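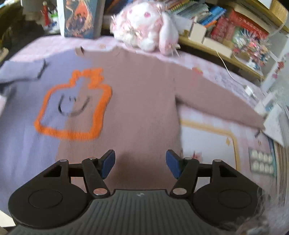
Garment handling is the part of the Tramby data set that took the longest to plan. Cloth has no fixed shape, so a policy trained on a few tidy shirts fails on the next one. The Brulville group records demonstrations with a hand-held gripper in ordinary homes, on the beds and tables people already use for folding laundry. Items are laid flat before the first grasp, sleeves out, as with the two-tone sweater with the smiley face on the chest. The lavender and mauve halves are useful: a fold across the body can be checked by color alone, and the orange outline of the motif crosses the boundary between them. The blue finger pads stay in view at the bottom, which lets the labeling tool read the gap between them.

Notes on the garment series

Collection is run by Tahmineh Alipour. Labeling and episode review are handled by Nima Jafarzadeh. The target for the knitwear subset is 700 accepted episodes from 40 garments. An episode covers one full fold, from the flat start to hands off.

Start state. The garment lies face up with the neckline away from the operator. Sleeves may point in any direction as long as they do not cross the body. Small wrinkles are left in. Operators are asked not to smooth the cloth between episodes, apart from opening it back out.

Background. Shelves, toys, books and cables are left where they are. An earlier subset, Rahimi, was recorded on a plain gray table, and models trained on it lost the edge of the garment as soon as a patterned sheet was placed underneath. Printed bedding is now preferred for at least one session per home.

Grasp points. For sweaters the first grasp is at the cuff and the second at the shoulder seam. Knit fabric stretches under its own weight, so the lift is kept low and the sleeve is dragged more than carried. A grasp that picks up both layers of the sleeve is accepted. A grasp that catches the sheet is marked and kept in a separate folder for failure training.

Speed. Operators move at a steady pace and pause briefly with the pads open before each grasp. The pause gives the segmenter a clean boundary. Episodes without it can still be used, but they have to be cut by hand in Jevine, the review tool.

Review. Each episode is checked by 2 people. The common reasons for rejection are lost tracking when the gripper is turned too quickly, a hand covering the lens, and a fold left unfinished. Disagreements go back to Jafarzadeh.

Fleece and lined jackets are scheduled after the knitwear subset closes in January. The grasp rules for zippers are still in draft.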